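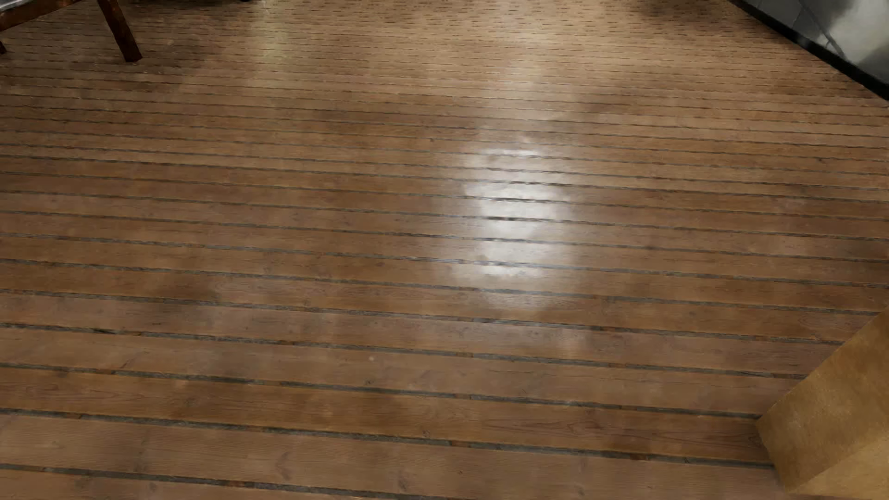
Kitchen floor in the Lunum simulator, default lighting

Lunum home pack – is the floor reflection a setting or part of the scene?

Posted by Bhupendra Nishad, Fri 2 March

I'm on the trial of Lunum and trying to decide whether to pay for the home pack. We want it for testing the floor-following on a small cleaning robot before we build the second one. My problem is the glare on the boards. There's a big pale patch on the planks, and my line detector picks up its edge as if it were a join. Further back the gaps between the boards break up into short dashes, and it loses them altogether.

I've rendered 3000 stills so far and the detector fails on 115 of them, nearly always near the bright patch. Can the shine be turned down, or am I stuck with it? Also, is the paid version any sharper at a distance? The sales page doesn't say.

MacLeish

It's a setting. Open the scene, pick the floor material and raise the roughness. The default is very low. Save it as a copy or the next update will put it back.

The dashes are a texture problem. In the trial the texture filter is fixed at the lowest level. The paid version lets you go up to 4, and that helped a good deal with my boards – not perfect right at the back, but usable. I've had the home pack since October and would buy it again for floors and furniture. The steel surfaces are less convincing.

I wouldn't get rid of the glare completely, though. Varnished floors do shine, and your robot will have to cope with one sooner or later. Run half your stills with it and half without.

flania_3126

we went with Peden instead, cheaper but fewer rooms. never had trouble with shiny floors but ours are all carpet so can't really compare

Bhupendra Nishad

Thanks both. Found the roughness slider, it was under the material and I'd been looking in the lights menu. Will ask Lunum for a week of the paid version to try the filter before I order.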